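We use cookies to keep you signed in and to measure how the help desk is used. Accept all | Manage preferences

Ticket 3000 – Handling rule for hand-held grippers at seated stations
Status: Closed
Product: Umus hand-held gripper pair
Assigned to: Sabina Jayasinghe, Hikano Support

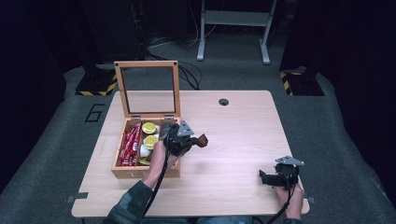

Station 6, hinged wooden box task, both grippers in hand.

Reported issue
The Nemotgate site asked which rule applies when an operator works with one gripper over an open box and the other at rest on the tabletop. Its floor checklist requires both grippers to be raised at all times. The Hassanpour handling standard, section 2, permits one to rest. Of 165 sessions reviewed in January, 87 were marked as non-compliant under the checklist alone.

Log
Entry 1. Support confirmed that the Hassanpour standard takes precedence over local checklists. A resting gripper is acceptable provided that it remains in the operator's hand and its jaw is clear of the work item.

Entry 2. The site asked whether cable position affects compliance. Cables should run down toward the operator and must not cross the open box. Loose cable on the floor behind the table is a separate housekeeping item and is not to be recorded against the session.

Entry 3. The site asked about hinged lids. The lid must be fully open before a gripper enters the box – a partly raised lid is grounds to stop the session.

Resolution
The checklist line on raised grippers has been withdrawn. Sessions marked under that line alone are to be reassessed by the site lead by Friday. Sessions marked for any other reason keep their present status.

Requests to reopen this ticket should quote the ticket number and the station concerned.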